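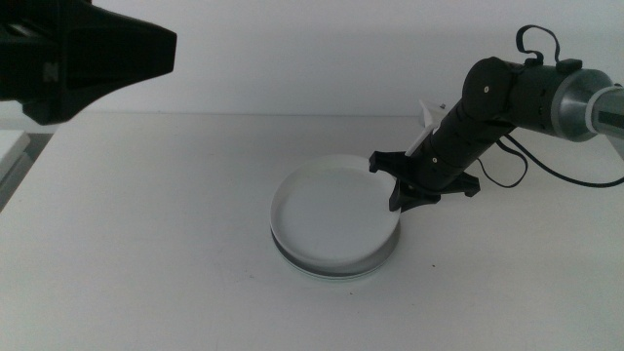

White dishes on white tables are common in hospitals, school dining rooms and cafes, and the complaint we heard most often in our early interviews was that the edge of the dish is hard to find. A person setting something down has to judge where the rim is, and with a pale dish on a pale surface there is not much to go on. What little there is often comes from the side of the dish and not the top. The dish in Figure 3 is milky white on its upper face, but a darker, translucent band runs around its lower side, and on a matte white tabletop that band marks the near edge more clearly than the rim does. The shadow on the table is light and diffuse, and under even lighting of this kind we did not expect it to help much. For this reason we treated the side wall, the rim and the shadow as separate cues in the main test.

We used four round dishes from the Duveck range and a set of white table panels cut to the same size by Stivness. The panels came in 3 finishes: matte, satin and gloss. All dishes were shallow. Two had a side wall close in color to the top, and two had a side wall that was clearly darker. Participants sat with the front edge of the dish 500 mm from the edge of the table and were asked to point to the nearest part of the rim, first with the dish straight ahead and then with it moved to one side. The room lights were on for every session and the blinds were kept closed. Between participants we wiped the panels with a damp cloth and let them dry, as early pilot work at the Ngata site had shown that streaks on the gloss panel were sometimes taken for the edge of the dish.

A total of 49 adults took part. Two of the dishes were swapped in order halfway through the test period to even out practice effects. The order of the table finishes was drawn by lot for each person.
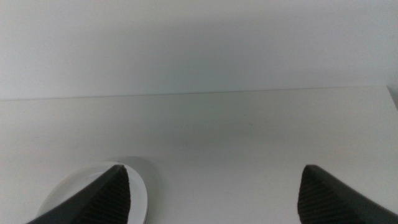
Pointing errors were smallest when the side wall was dark, and this held for all of the table finishes. With a pale side wall, people tended to point too far out, onto the table itself. Several of them said afterward that they had been looking for a shadow and had pointed to the outer limit of it. The effect was strongest on the matte panel, where the shadow has a soft edge and fades into the table over some distance. On gloss it was weaker, but the gloss panel had its own problem — reflections from the ceiling lights crossed the rim and broke it up, and people took longer to answer.

Rim finish mattered less than we had thought it would. A shiny rim gives a bright line where the light catches it, but the line shifts when the person leans to one side, and it does not go all the way around. People who kept their heads still made good use of it. Those who moved more did no better with a shiny rim than with a dull one.

We did not test patterned or colored tables, and we did not test dishes with food in them. Food changes the task a good deal, as the inner edge of the rim then has something dark or bright right next to it. The follow-up study, done with the Tania tableware set, covers filled dishes and is reported in Section 5.

Contact: Tableware and Surfaces Group, Ngata | Copyright, all rights reserved | Back to top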